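4.2 Sequence and interruption in the evening wash

The second theme that came out of the diaries concerns the order in which people wash their dishes, and what happens to this order when somebody disturbs it. In the interviews, almost all participants told us first that they had no system. They washed "whatever is there." When we asked them to go through the previous evening step by step, a system appeared quickly, and in most cases it was quite strict. Glasses came before plates, plates before pots, and the greasy things came last with the water that was left. This agrees with the older household manuals discussed in Section 2, although only one participant remembered reading such a manual. The others had learned the order from a parent, or had never thought that it was learned.

We use the word sequence for this order, and we separate it from routine. A routine, in our use, is the whole evening activity with its fixed place between the meal and the rest of the evening. A sequence is the smaller arrangement inside it. The difference is important for the analysis, because the two did not change together. In the Altar households, where dinner is early and the children are small, the routine was moved very often, sometimes by hours, but the sequence stayed the same. In the Bistunine households the opposite was more common. Here the dishes were done at the same time each evening, directly after the news, but the person at the sink changed, and with the person the sequence changed as well.

Strebel carried out the interviews in Altar and Rainer those in Bistunine. We compared our notes after each visit, and in the first weeks we did not agree on what should count as an interruption. A telephone call is clearly one. But a partner who comes to the sink with one more cup, when the glasses are already finished, was coded by one of us as an interruption and by the other as a normal part of the work. We decided finally to follow the participant. If the diary or the interview mentioned the late cup as a disturbance, we coded it so, and if it was mentioned without comment we left it out. This makes the category less clean than we wished, but it keeps it close to how people spoke.

The late cup, as we came to call it, appears in the material more often than any other event. Participants dealt with it in three ways. Some washed it at once and accepted that the water was no longer fit for glass. Some put it aside for the morning, where it became, in the words of one woman, "the first dish of tomorrow." Others gave it back to the person who brought it. The third solution was always told with a laugh, but in two interviews the laugh was followed by a longer story about who does the work in the house and who does not see it.

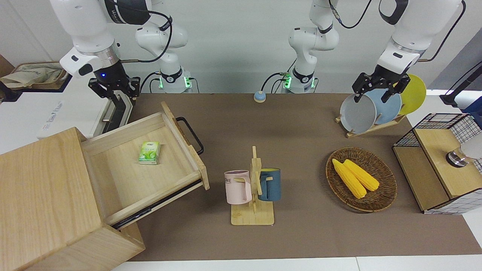 Figure 3. A gray plate in a wooden dish rack.

Drying has a less certain position in the sequence. For a number of participants the work is over when the last pot is clean and the sink has been wiped. What stands on the rack is then "done," even if it will stay there until the next meal. For others the work is over only when the rack is empty. The two groups can live in one home, and where they do, the diaries show small conflicts that neither side describes as conflicts. One man in Bistunine wrote every evening that the kitchen was finished. His wife, in her own diary, wrote on the same evenings that she had put the plates away before going to bed. When we asked about this, both of them were surprised, and he said that he had always believed the rack was a kind of shelf.

This remark helped us to understand several other entries. If the rack is a shelf, it makes sense to take a plate from it for breakfast and return it there in the evening, and a certain number of plates will never see the cupboard at all. Five households described exactly this circulation. In these homes the plates in the cupboard were considered the good ones, or the ones for guests, also when they came from the same set. The distinction was produced by the rack alone. We did not expect to find this, and the interview guide had no question about it. In April we added one, but the early interviews could not be repeated, and so the real number may be higher.

Mayrhofer's model of domestic closure is useful at this point, but only partly. It assumes that each household task has an end that all members recognize, and that quarrels begin when the end is not reached. Our material suggests that members may hold different ends for years without quarrel, provided that somebody does the remaining part and does not speak about it. We call this part the silent remainder. It includes emptying the rack, wringing out the cloth, and turning the sponge so that it can dry. These acts are short. In the diaries with time entries they were almost never given a time of their own, and when we asked for an estimate, most participants answered that it took no time.

We want to be careful with this result. The diary form itself had 15 lines for each day, and some participants may have left out short acts simply to save space. A second limit is that people who agree to write about their dishes for a study are perhaps more orderly than their neighbors. The Kutside pilot, in which the form had no lines at all, gave longer entries but also much more uneven ones, and two writers stopped before the end of the first week. We still believe that the silent remainder is not only an effect of the form, as it appears in the spoken interviews too – usually late, and often after the participant had already declared the subject closed.

Finally, a short comment on machines. Households with a dishwasher were not excluded, and we had assumed that the sequence would be weaker there. This was true for washing but not for loading. Participants who said that they did not care about the order of washing had firm opinions about where a bowl should stand, and several of them reported that they rearranged the lower basket after another person had filled it. The sequence had become a layout. Whether a layout is passed on from parent to child in the same way is a question that our interviews cannot answer, and we come back to it in Section 5.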